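Stemholm Workbench, white top
Item 156-40
Maker: Plullico

The Stemholm is a low-profile bench for cable work, small assembly and inspection. The white rectangular top gives strong contrast against dark tools and leads. It is supplied with the top unattached, and mounting takes two people and a 5 mm hex key.

The top is wipe-clean and can be turned over once the first face is worn. Replacement tops ship flat and are listed separately under spare parts.
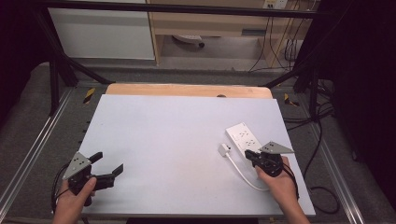

Photo: Jaime Moreira / Plullico

Shown with the white top between silver aluminum rails, on a gray carpeted floor. Power strip, plug and cord are not included. Hazard tape in yellow and black is sold by the roll – see Accessories.

Setup notes
Level the bench before loading it. On carpet, check the level again after the first day of use. Keep power strips on the top clear of the edges, and leave enough slack in the cord for the plug to be moved without dragging the strip. Do not drill the rails.

Options
Cundora cable tray, clips to either rail
Lý top mat, gray or black
Rail extension, pair

Ordering
Units are built to order from January stock. Spare tops and rail hardware are held for the current version only – quote the item number and the serial number from the underside label. Batch 4000 and later use the revised corner bracket, and earlier brackets are not interchangeable.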